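Brollside sets equipment budget for shared robot benches

17 July 2018

Brollside has approved a budget to fit out 4 shared robot benches at its Enduvby site, with the first orders to be placed in August. The money covers robot arms, table surfaces, fixings and training blocks for teams working on pushing and sorting tasks.

Planning began with a list of 143 items requested by the teams who will use the benches. It has been cut to 80. Items that only one team asked for were moved to a later round, and spare arm parts will be held centrally — each bench had previously been expected to keep its own stock.

The arms take the largest share of the budget. Tables come second. Brollside has chosen perforated tops so that work boards can be bolted down and changed over without drilling, and so that one board can be moved between benches. 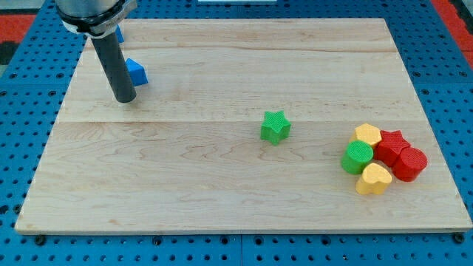
Block-pushing set-up: rod tool on the robot arm, with coloured blocks on a wooden board. Photo: Brollside

Blocks are a small cost but will be ordered in bulk. The first order is for 200, in mixed shapes and colours, to be supplied by Cirside. Brandão will supply the tool rods and clamp collars under a separate contract, which includes replacement tips.

Delivery dates will be agreed with each supplier once orders are confirmed. Teams wishing to book bench time should send in their requirements before then, including board size and any tool other than the standard rod. Requests for cameras and extra lighting will be dealt with in the later round.

Notes to editors

Brollside runs shared workshop and test space for automation projects. The Enduvby benches will be open to all resident teams. Maintenance is budgeted separately and is not part of this announcement.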